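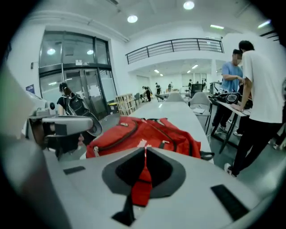 Red backpack on the table, strap in the jaw

Re: [hay-shippers] Containers, or the lack of them
2020-11-20

Thanks to whoever posted the note below. I'm going to answer it at length, as my truck is loaded and has nowhere to go, and I have the afternoon.

> I've been reading this list for a while without posting. We're a small
> outfit shipping compressed hay, mostly one buyer overseas. Until August
> I could call the line, get a booking, send the truck for an empty and
> have the thing loaded before lunch. Now I get the booking and there's
> no empty. Or there's an empty and the ship has moved. Or the ship is
> where it should be and the terminal has changed the receiving dates
> overnight, so I'm early, and they charge me for being early.
>
> The line's rep says demand is strong. I said I'm demand. He said he
> meant the other direction.
>
> Questions for the group. Is everyone seeing this or did I offend
> someone? Has anyone had luck getting early-arrival charges taken off?
> And is it worth switching forwarders? I'm with Idetti and they've been
> polite, but polite doesn't fill a ship.
>
> Also, what are people telling their buyers? Mine has started ending
> his emails with just a period on a line by itself.

You didn't offend anyone. Everyone who puts something heavy and cheap in a box is seeing this. Hay, scrap paper, lumber, beans, hides, all of us. A container full of exercise bikes coming this way pays the line several times what a container full of my second cutting pays going back. So the line would like its box home as fast as possible, and a box that goes up the valley to sit in my yard being filled with grass is, from where they stand, on vacation. They'd sooner put it back on the ship with air in it. I used to take this personally. Then I did the arithmetic with their numbers in place of mine and I'd leave me on the dock too.

That's the sympathetic part of this message. It's over now.

What's happening at Patitard

For anyone who doesn't use the Patitard yard, it's where most of us in the valley pull empties, or did. They have a web page with a green circle for each equipment type. Green means there are boxes. I have sent a driver down on the strength of a green circle and had him told at the gate that the circle is updated in the morning and it was now, technically, later in the morning.

What seems to be going on is that the lines are telling the yard to hold forty-footers for repositioning, and the yard doesn't change the page for that because the boxes are, after all, there. You can see them through the fence. My driver sent me a very nice photograph of them.

Call before you send the truck. Ask whether there are boxes released against your booking number, in those words. "Do you have any empties" will get you a yes every time and it's no use to you. Get the name of whoever answers and write it on the dispatch sheet. It has helped me once at the gate, which is a better rate than most things this fall.

If you can take twenties, ask about twenties. They're ugly for hay and you'll hit your weight sooner than you'd like, but I've seen them sitting when there wasn't a forty to be had. Check with your buyer first. Mine has a dock set up for forties and made a noise on the phone when I suggested it.

The charges

Yes, I've had some taken off. My bill for one shipment came to $2,564 in storage and assorted sorrow, all of it from the receiving window sliding after my truck had already been through the gate. I contested it and got it down to $400, which I was told was an administrative amount and couldn't be discussed. I didn't ask what was administered.

How I did it, for what it's worth:

1. Save every notice of a date change the moment it lands, with the time on it. Some of them come by email and some only show up on the terminal's page, where the old date is overwritten as if it had never existed. Print the page in the morning, even when nothing has happened. I have a folder of pages on which nothing happened and it turned out to be the folder that won.

2. Get the gate receipt from the driver the same day. Drivers are wonderful people and they keep receipts in the door pocket with the sunflower seeds.

3. Dispute in writing before the due date on the invoice. Ours said 15 days, in type you'd need a jeweler for. After that it's treated as agreed.

4. Don't argue about fairness. I wrote a first draft about fairness and it was some of my best work. The one I sent had the dates in a column, the receipt number next to them, and one sentence asking for the charge to be reversed for the days when the window had been changed by the line after gate-in. It was answered inside the week.

5. If they say no, ask for the name of the tariff rule they're relying on. The second person usually knows less about it than the first, and that is when the discounts start.

There's also the federal guidance on detention and demurrage from this spring. Read it for yourselves, I'm a hay man. My understanding is that it says charges ought to have something to do with getting freight to move. I quoted it in my dispute and I can't say whether it did any good, but the tone of the replies got more careful.

Idetti and the others

I'm with Idetti too, so take this as you like. I did look around in the fall. The ones I talked to all promised me space, and when I asked whether the promise came with a box they all had another call coming in. A forwarder can't hand you equipment the line won't release. What a good one can do is hear about a rolled sailing before you do and tell you, and on that score Idetti has been decent to me. They've called at supper with bad news more than once and I count that in their favor.

What I would do is ask them to book you across 2 lines where your buyer's port allows it, and to stop booking you on the last day of the window. The last day is where the hay goes to die. I know it costs you flexibility. You don't have any flexibility, you're just not being shown the bill for it yet.

Please don't all start double-booking and canceling late. I know some people on this list are doing it, I know one reason the lines give for not trusting our bookings is that some of us are doing it, and I know I did it in the summer. I'm asking as a reformed man of several weeks.

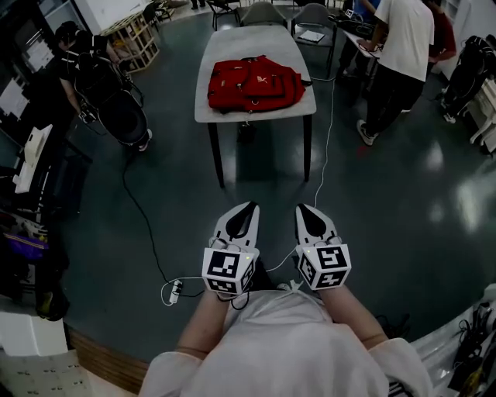

What to tell the buyer

Mine is Yoon, and they've been taking our hay since before I had reading glasses. They run dairy feed. Cows are not flexible about ships. When the first load rolled I wrote them a cheerful paragraph about temporary conditions in the supply chain. When the second one rolled I wrote it again and changed the date. The reply said, in full, "Please advise condition when it stops being temporary."

So I changed my ways. I now send one message a week, same day, with a plain table in it: load, booking, ship, the date I was promised, the date I've been promised since. I don't explain. If a load has moved I say it has moved. They wrote back that it was helpful and that they'd started buying a bit of stock ahead, and I'd much rather learn that from them than from my sales sheet in spring.

I'd also look at your contract for who carries the cost when the ship is late. We found ours said one thing on the front and another in the terms on the back, and that everyone had been getting along beautifully for years by never turning it over.

As for your man with the period on a line by itself, I'd phone him. Pick his morning, not yours.

Rumcombe meeting

The growers at the Rumcombe hall want somebody from this list to come and explain why the stacks aren't moving. Last time a grower asked me why I didn't just get a bigger truck and I'd like a witness for the next one. Coffee is provided, distances are observed, bring your own chair if you're particular about your back.

It would help if people sent me their rolled bookings beforehand, line and port only. Leave off your buyer and your price. I don't want them, and half of you would lie. I'll put them on one sheet so that when we write to the lines, and to our representative, it's a sheet of dates and not a group of farmers clearing their throats. Reply to me off list, please. The last time we did it on list I had the whole valley's attachments and somebody's vet bill.

To the original poster, send me yours first. And keep the hay covered on the north side of the stack, the wind's coming around.

--
To leave this list, write to the list address with "remove" in the subject line. Writing "remove" to everyone will not remove you.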